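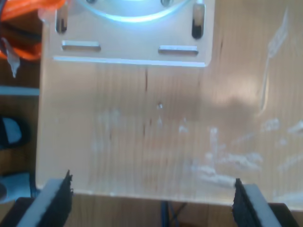

Monday, February. Glue trials for the Harju paper

Started at 8:40. The workshop was cold in the morning, 14 degrees by the wall thermometer, so I waited with the starch paste until it was more than 17.

Paste batch 27: wheat starch 200 g, water from the filter, cooked on low heat and stirred all the time. It became thick earlier than batch 26. I passed it two times through the sieve and there were still small lumps. Lewis Hepburn thinks the starch from Murthorpe is ground coarser than the old one. Maybe he is right, I will ask them for the older kind.

Test strips: Harju 638 with the grain, then across the grain. The strips across the grain curled strongly after brushing. With the grain they were almost calm. Pressing under boards, felt on both sides, change the felt after one hour and again before going home.

For the Jillutska ledgers we need the spine linings first. I cut 12 and spoiled two, the knife was not sharp. New blades are in the drawer under the small press, please do not take the last packet without writing it on the list.

Open question: do we size the paper before lining or after? Last year we did it after and I did not like the edges.

Tomorrow: open the press, measure the strips, cook batch 28 with less water.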